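"Das Greifen üben wir am Bildschirm, das Wegräumen in der Halle"

Samstag, 25. Oktober 2025

Bei Clindham werden Ersatzteile sortiert, geprüft und verpackt, 2.854 verschiedene Artikel, viele davon kleiner als eine Walnuss. Im Dezember sollen an zwei Packplätzen Roboterarme die erste Sortierung übernehmen. Die Schichtleiterin der Kleinteilehalle arbeitet seit 34 Monaten im Betrieb und bereitet die Umstellung mit vor. Ihren Namen möchte sie nicht veröffentlicht sehen, das Gespräch hat sie in der Pause zwischen Früh- und Spätschicht geführt.

Angefangen habe es mit einer Aushangtafel neben der Stempeluhr, erzählt sie. Dort stand, dass das Projekt Pekora heißt und dass niemand deswegen gekündigt wird. "Den zweiten Satz haben alle gelesen, den ersten kaum jemand. Danach kamen vier Wochen lang jeden Tag dieselben Fragen zu mir, und ich hatte selbst keine Antworten."

Die Antworten kamen mit der Zeit. Wer bisher sortiert, soll künftig die Prüfung machen oder die Arme betreuen. Die Betreuung wird eine Lohngruppe höher bezahlt, verlangt aber eine Schulung. Gemeldet haben sich zuerst die Jüngeren. "Dann habe ich die Älteren einzeln angesprochen. Die kennen die Teile. Wenn eine Hülse so gebaut ist, dass sie einem immer aus den Fingern rutscht, dann wissen die das, ohne hinzusehen."

Dieses Wissen wird jetzt gebraucht. Bevor in der Halle etwas bewegt wird, laufen die Griffe in einer Simulation. Das Programm dafür liefert die Firma Mangubat, bedient wird es in einem früheren Besprechungsraum im ersten Stock. Dort sitzen jeweils jemand aus der Technik und jemand aus der Sortierung nebeneinander und gehen die schwierigen Formen durch. 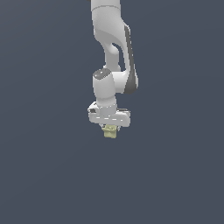

"Am Anfang fand ich das albern", sagt die Schichtleiterin. "Ein Arm vor blauem Hintergrund, und wir sitzen davor und reden über Ecken und Kanten. Ich habe gedacht, in der Zeit hätte ich drei Kisten fertig." Ihre Meinung geändert habe sie nach einer Woche. Eine Kollegin habe vorgeschlagen, ein bestimmtes Teil von der anderen Seite zu fassen, so wie sie es seit Jahren mache. Die Technik habe den Griff übernommen. "Das war das erste Mal, dass bei so einer Umstellung jemand von uns gefragt wurde und man am nächsten Tag gesehen hat, dass es drin ist."

Ganz zufrieden ist sie nicht. Die Stunden am Bildschirm wurden zunächst nicht als Arbeitszeit der Halle gebucht, und die Kisten blieben bei den anderen stehen. Das gab Ärger, auch mit ihr. Inzwischen gibt es eine eigene Kostenstelle dafür, und an den Übungstagen kommt eine Aushilfe in die Sortierung. "Das hätte man vorher wissen können. Wenn man Leute abzieht, fehlen sie. Dafür brauche ich kein Programm."

Schwierig seien vor allem die runden Formen mit Durchbrüchen. Bei einem glatten Würfel sei man sich schnell einig, wo die Finger ansetzen. Bei allem, was Wölbungen, Löcher oder Zapfen hat, werde diskutiert.

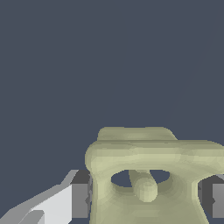 Sie selbst würde so etwas mit Daumen und Zeigefinger nehmen und beim Anheben nachfassen. Einem Kollegen aus der Technik das Nachfassen zu erklären, sei erstaunlich mühsam gewesen. "Man merkt ja gar nicht, dass man das macht. Ich musste es ihm zehnmal zeigen und mir dabei selbst auf die Hand schauen."

Die Zielzahl für die beiden Plätze liegt bei 3.000 Teilen pro Schicht. Ob das realistisch ist, will sie nicht beurteilen. Von Hand schwanke die Menge stark, je nachdem, was in den Kisten liege. Wichtiger ist ihr, wer eingreift, wenn ein Arm stehen bleibt. Nach dem ersten Plan sollte dafür die Technik gerufen werden, die nachts nicht besetzt ist. Jetzt dürfen die geschulten Leute aus der Halle einfache Störungen selbst beheben. In der Nachtschicht sind das bisher zwei.

Was sich für sie persönlich ändert? Sie überlegt eine Weile. Sie werde weniger tragen und mehr am Tablet eintragen, sagt sie. Das Tragen werde sie nicht vermissen, ihr Rücken auch nicht. Sorgen mache ihr eher, dass die Leute künftig weiter auseinander stehen – beim Sortieren sitze man sich gegenüber und rede, an den Prüfplätzen gehe das kaum. Sie hat beantragt, zwei der Prüfplätze umzudrehen. Die Antwort steht noch aus.

Im zweiten Schritt soll das System auch in der Außenstelle Bilon eingeführt werden. Von dort waren schon Kollegen zu Besuch und haben sich den Raum im ersten Stock angesehen. "Die haben gefragt, was sie anders machen sollen. Ich habe gesagt: Klärt zuerst die Stunden. Und nehmt die mit rein, die am längsten sortieren, auch wenn die sich nicht melden."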